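Wurnitz House bathrooms: second progress report to the Pagano Fund

Period covered: the start of the grant to the end of December 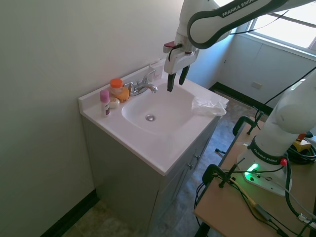

When we wrote to you in the spring we said the bathrooms at Wurnitz House were "tired". You were kind enough to fund us anyway. Having now had most of them apart, we would like to upgrade the word to "exhausted".

The house has 37 rooms for people staying between one and 12 weeks while they look for something permanent. Each room has its own small bathroom, and the grant covers a new vanity, basin and faucet in every one, plus a bit of painting where the old cabinets come away from the wall and take the wall with them.

Where we are

31 of the 37 are done. The remaining 6 are all on the top floor of the Huston Street wing, where the shut-off valves were last turned by somebody with much stronger wrists than ours. The plumber has asked for a full day with the water off to that floor. Residents have asked for it not to be a day when anyone wants a shower. Talks continue.

What we chose

You asked in your last letter why we went with a one-piece top and not a separate bowl. The old basins had a metal rim, and under the rim lived a colour we never managed to match on any paint card. The new tops are white and moulded, with the oval basin part of the same piece, so a cloth goes straight from the counter into the bowl. There is a low backsplash along the wall. The faucet is chrome with a single lever, picked after we watched residents with sore hands wrestle with the old twist handles. The cabinet underneath has proper doors with small silver handles, and behind them there is room for spare toilet paper and whatever else a person would like kept out of sight.

We did look at a nicer range from Nosmont with drawers. It was $535 more per room. We admired it in the showroom and went home.

The counter question

We did not expect to spend a staff meeting on where people put their deodorant, but we have. The old basins had no counter at all, and toiletries lived on the tank, the windowsill or the floor. Now there is a flat bit to the left of the faucet, and within a day of someone moving in it fills up: a jar with an orange lid, a yellowish bottle, a little round white tin, a deodorant stick with a pink cap. The right side tends to collect plastic bags. We had drawn up a plan for stick-on shelves as a later phase. We have dropped it, and the money has gone to the painting line, which needed it.

The walls are a very pale green-white. The can called it something more ambitious. It hides the patching well enough, and the one resident who disliked it has since moved to a place with beige.

What went wrong

The first delivery came with the doors hinged for the opposite corner. They could be opened, provided you stood in the hall. The supplier swapped them, but it cost us three weeks and a good deal of corridor space.

We also under-guessed the disposal. Old vanities are heavy, and the tip charges by weight, wet chipboard included. We covered the difference out of our own maintenance budget and have added a proper disposal line for the last rooms.

One new drain leaked onto a resident's winter boots. We replaced the washer and the boots. The boots are not charged to the grant.

Cleaning

The cleaning crew say a bathroom turnover is quicker now, mostly for want of that metal rim. They have asked us to tell residents that scouring powder and the new tops do not get along. A note has gone up inside each cabinet door. Whether anyone reads the inside of a cabinet door is something we hope to know by the next report.

Still to come

The top floor, once the water is settled. Then a round of all 37 rooms to tighten handles, check the seals and touch up paint. We are keeping two spare faucets and one spare door, hinged correctly.

We do not expect to ask for more money. The final accounts will follow with the third report, along with the plumber's invoice for the valves, which we suggest you read sitting down.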